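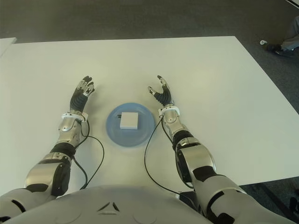 Shapes on the Table!
by Dragica Kelmendi, for the Briem kids' page

Quick one this week. Grab a plate, a little box and a table. Any table. Got them? OK go.

Flat shapes and fat shapes

Some shapes are flat. You can draw them on paper. Circle, square, rectangle, triangle. Some shapes are fat – you can pick them up and hold them. Grown-ups call the fat ones "solids" or "3D shapes". The D is for dimension, a long word for a direction you can measure in. Long, wide, tall. Count them – three.

The plate

Look straight down at a round plate. What's the edge? A circle. No corners at all. Run your finger around the rim and you never come to an end, you just go round and round. The rim sticks up a bit so your peas don't roll off. Or your soup. Well, not too much soup.

Turn the plate and it still looks like the same circle. Turn it a tiny bit, turn it a lot, same circle.

The box

A cube is the fat cousin of a square. It has 6 faces (the flat sides), 12 edges and 8 corners. Every face is a square and they are all the same size. A dice is a cube. A sugar lump can be, nearly.

Is your box a real cube? Measure it. Long, wide, tall. All three the same – yes, cube. One different – it's a cuboid, wich is still a good box. Shoe boxes are cuboids. So are most cereal boxes.

Now turn the box a little. Looks different, right? The corners point somewhere new. Turn it a quarter of the way round and it matches again.

The table

A rectangle has 4 sides and 4 square corners. But walk to one end of a long table and look along it. The sides seem to lean in! They don't really. Far away things look smaller, so the far end looks narrower than the end by your tummy. Artists call this perspective. Draw the table just the way you see it and your picture will look deep.

Shadows

Put the box on the plate near a lamp. See the shadow? The box is in the way of the light. Move the lamp low – long shadow. Hold it up high – short shadow. Ask a grown-up to help with the lamp, it can get hot.

Try it

Put your box in the middle of the plate. Draw it from the top. Now draw it from the side. Two totaly different pictures!

Then go on a shape hunt. Can you find 7 circles in your kitchen? Bergþóra Vestergaard's class found about 40 before lunch on Thursday. Jar lids, clock, buttons, the hole in the sink. Lids count. Bagels count too.

Next time – triangles, and why a ladder needs a good lean.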